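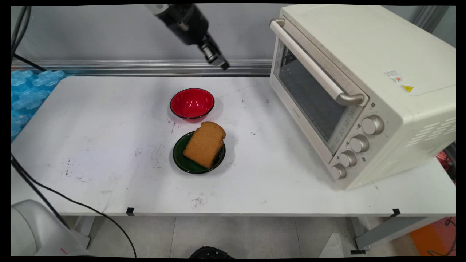
Imprimir
Enviar por correo electrónico

Informe de avance para la entidad financiadora: estudio de recubrimientos para comedores colectivos, proyecto Brovham. El periodo cubierto termina en marzo y corresponde a la segunda fase, dedicada a la resistencia a la abrasión de superficies claras en contacto con vajilla. El pliego excluye los defectos puramente estéticos, pero el equipo propone registrarlos por separado: un tablero blanco mate con rozaduras negras y manchas grises dispersas, como el de la fotografía, puede conservar íntegra la capa protectora y recibir aun así una valoración negativa del usuario.

Se han completado cuatro de las ocho series de ensayo previstas. Las tres formulaciones de Clukard superan el umbral de desgaste fijado en el anexo técnico. La formulación de Welix presenta pérdida de adherencia tras el ciclo alcalino y se repetirá con un tiempo de curado de cinco días. Sewwandi Amarasinghe ha revisado el protocolo de limpieza y ha corregido la concentración de detergente indicada en la versión anterior.

Desviaciones: la entrega de probetas de Pollock llegó incompleta y obliga a desplazar la serie de choque térmico al próximo periodo. No se solicita ampliación presupuestaria. La partida de material fungible queda ejecutada según lo previsto; la de desplazamientos, sin gasto.

Próximas tareas: repetición del ensayo de adherencia, inicio de la serie térmica y redacción del procedimiento de inspección visual, a cargo de Niall Tennant.

Responsable del informe: Orsolya Borbély

Imprimir | Enviar por correo electrónico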